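11月30日　工作台记录

上午把白板重新铺到木桌上。这块板是从Skiltberg那边的旧展台拆下来的，背面贴了8块防滑垫，铺的时候先对齐远端，再往自己这边放平。上次是反着来的，推到一半垫子卷了边，又得抬起来重铺。板面用湿布擦一遍，干布再擦一遍，胶带残留的地方用酒精。左边靠角的那道旧划痕擦不掉，不影响使用，不管它。

今天要定的是小件收纳的摆法。Fimanstead那批透明托盘到了22个，和2月那批比，壁厚看着一样，底部的筋细一些。拆箱检查，有一个边角开裂，单独放在窗台上，等着退。其余的叠起来放进柜子第二层。叠的时候同方向叠，交错叠的话拿的时候会两三个一起带出来。

手机壳这次用的是黑色那款，带圆角方形镜头开孔。白色板面上看黑色物件很清楚，边缘好认，比之前直接放在木桌面上舒服。之前木纹和浅色壳混在一起，拍出来的记录回头看很费劲。透明托盘放在白板上反而不显眼，要靠壁上的反光才能看出轮廓。试过在托盘下面垫一张灰卡纸，看是看得清了，但纸会跟着托盘跑，下午撤掉了。

托盘的方向也试了两种。横着放，占地方，右手往里放东西时手腕要拐；顺着放，长边朝桌子远端，把手开口在最远那头，手过去比较直。后面都按顺着放来。
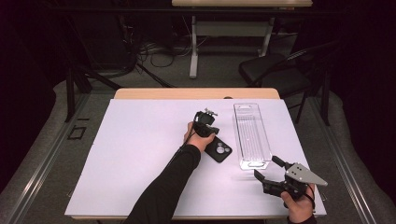
手机壳与透明托盘的摆位，托盘顺放

手机壳放在托盘左侧，不必摆正。以前每次都规规矩矩摆成和托盘平行，Avberg的同事看过记录后提意见，说实际桌面上的东西没有那么整齐，歪一点更好。现在随手放，角度不限，开孔朝上就行。朝下放的话壳子边沿会翘起来一点，碰一下就转，记录里要另外注明。

几处零碎：

托盘底的细筋会卡灰，用干毛刷顺着筋的方向刷，别横着刷。

壳子内侧灰色那面容易沾指纹，每组结束擦一次。

两侧地上的金属导轨，搬桌子时注意脚下。地毯边缘压在导轨旁边，有一段鼓起来了，已经用重物压着，明天看平了没有。

白板比桌面小一圈，远端露出一条木边。原想把板推到底，把木边盖住，试过以后近端够不着，又退回来了。就让它露着。

下午按这个摆法走了30组，中间停了一次，换托盘。有一个托盘的把手开口有毛边，刮手套，用细砂纸磨了两下，底下的粉末记得擦掉。磨过的那个在侧壁用铅笔画了个点，不然混进去找不到。

库存：手机壳盒子里还剩的不多，只剩黑色和一个深蓝。已向Solberg补200个，颜色混装，到货后先挑浅色的试，看在白板上能不能认清边。如果认不清，就得准备第二块深色的板，尺寸照这块做，仓库里那块灰的太短，不合适。

待办：
退开裂的托盘
地毯鼓起处复查
问Skiltberg还有没有同样的旧板
柜子第二层贴标签，现在的标签写的还是螺丝盒

收工时板子没有收，留在桌上，盖了一层防尘布。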